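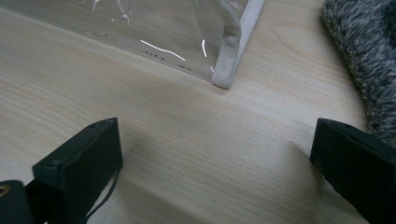 Fig. 4-1. Table surface, wood.

Motent Support > Sewing > Skistel 351 Coverstitch > Manual > Section 4: Setting Up and First Hem

4. Setting Up and First Hem

Read Section 2 (Safety) before starting. The steps in this section apply to the Skistel 351 with the standard presser foot. Owners of the narrow-bed version should follow the supplement packed with the machine.

4.1 Placing the machine

1. Set the machine on a flat table that does not rock. All four rubber feet must touch the surface.
2. Leave space behind the machine for the thread stand and to the left for the fabric.
3. Check that the power switch is at O.
4. Plug the foot control into the machine first, then plug the power cord into the wall outlet.
5. Raise the thread stand until both stops click. Turn the crossbar so that each guide sits directly over its spool pin.

CAUTION: Do not lift the machine by the thread stand or by the looper cover. Use the handle recess at the back.

Note: If the machine has been stored in an unheated room, let it stand for 20 minutes before switching it on.

4.2 Threading

Thread the looper first, then the needles from right to left. The color marks on the casing match the chart inside the looper cover.

1. Raise the presser foot. The tension discs open only when the foot is up.
2. Turn the handwheel toward you until the line on the wheel meets the line on the casing.
3. Open the looper cover and pull the looper release lever to the right.
4. Pass the thread through the blue guides in the order shown on the chart. Leave a tail the length of a finger.
5. Push the looper back until it locks. Close the cover.
6. Thread the right needle, then the left. Lay both tails under the foot and toward the back.

The machine will not start with the looper cover open. If the lamp blinks and the motor is silent, press the cover firmly at its right corner and try again.

Note: Massawe cone adapters may be used on the spool pins. Remove the felt pads first.

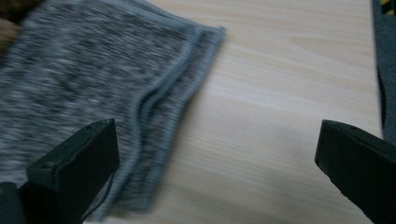
Differential feed controls how fast the front feed teeth move in relation to the rear ones. The neutral setting is N. Move the dial toward the plus sign for fabrics that stretch out as they are sewn, and toward the minus sign for thin fabrics that pucker. Most sweatshirt and T-shirt knits need a setting between N and the first plus mark. A finished band doubled back on itself, like the hem on the heathered gray knit, has to be opened out before it goes under the foot; otherwise the needles pass through more layers than intended and the looper thread may skip. Make a test seam on a scrap of the same fabric, in the same direction of stretch, and adjust the dial one mark at a time.

4.3 Tension

Start with every tension dial at the center mark. Sew a short line and look at both sides.

– Needle threads loose on the underside: raise the needle tension slightly.
– Fabric raised in a ridge between the rows: lower the looper tension.
– Loops uneven in length: rethread the looper.

Change one dial at a time and sew another line after each change. Write the final settings on the card in the back of this manual. 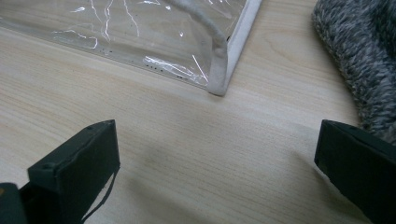
Settings noted for one thread will seldom suit another. Woolly nylon in the looper calls for a much lower looper tension than spun polyester, and the needle tensions should be checked again after the change. When going back to the first thread, return the dials to the noted values and sew a test line before starting on the garment.

4.4 First hem

1. Fold the hem to the wrong side and press it. Baste or pin it parallel to the edge.
2. Raise the foot and place the fabric right side up, starting just past a side seam.
3. Lower the foot. Turn the handwheel by hand for the first five stitches.
4. Sew at low speed. With the speed slider at its lowest mark, the machine makes nearly 600 stitches per minute at full pedal.

WARNING: Remove pins before they reach the foot. A pin struck by a needle can break it and throw fragments.

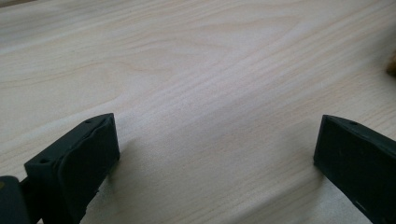

4-5

5. At the end of the round, overlap the first stitches and stop with the needles at their highest point.
6. Raise the foot, draw the needle threads forward, and cut them. Pull the fabric straight back to lock the seam.
7. Switch the machine off before trimming threads near the needles.

If the seam unravels from the end, repeat step 6 with the handwheel turned slightly further toward you.

Related topics
Section 3: Parts and Accessories
Section 5: Cleaning and Oiling
Replacing a Looper
Skistel Narrow-Bed Supplement

Last updated: August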